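Monday, bench two, lunch packing

Kettle on, second notebook of January already (the first one got tea down it and the pages have gone wavy). Carrying on with the lunch box task for the Zustameck set, two arms, all of it taught by remote control. I drove in the morning and Kai-wen took over after lunch, and I have to say Kai-wen's hands are a good deal calmer than mine!

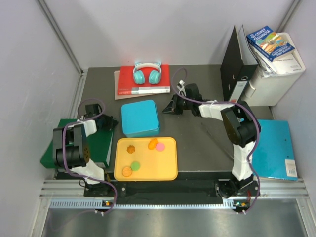
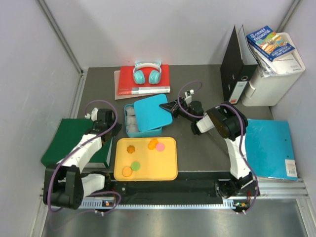 Wrist view:
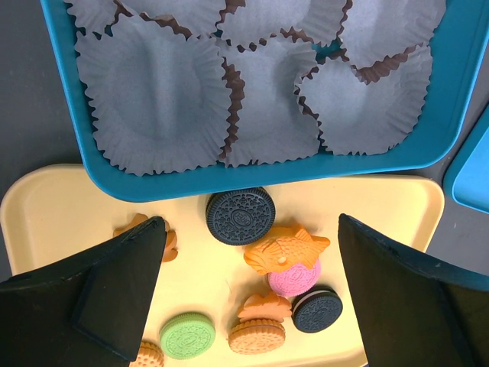 The running total stands at 991 kept demonstrations, which I'm rather pleased about, though Ferora would like 3491 before anyone trains anything serious, so there's a long way to go yet. We managed 90 today and I threw out 20 of mine, nearly all for the same fault: I rush the lid. I come at it too steeply with the right arm, it skids, and then I spend ages chasing it, and I don't want the policy learning to chase. Kai-wen's way is to come in low from the side, let the finger settle against the lid, wait a breath and only then push. It feels painfully slow when you're the one driving, but played back it looks lovely, so we'll both do it like that from now on.

Other bits while I remember them. The left arm still lags a touch behind the leader when you turn the wrist quickly. Reuter had a look at the settings and thinks it's the smoothing, which was put up before Christmas and never put back. I've left it alone until tomorrow so that today's runs all match each other.

We also talked about how much the food should move between runs. I'd been setting everything out much the same each time, out of habit really, and Kai-wen (quite rightly) told me off for it. So: shuffle the pieces every run, turn the box a little, and leave the books and folders be until we've got a decent batch.

Still to do: relabel Friday's files, ask Drastidine about spare finger pads, write up the lid trick for whoever drives next.

3 comments · 2 shares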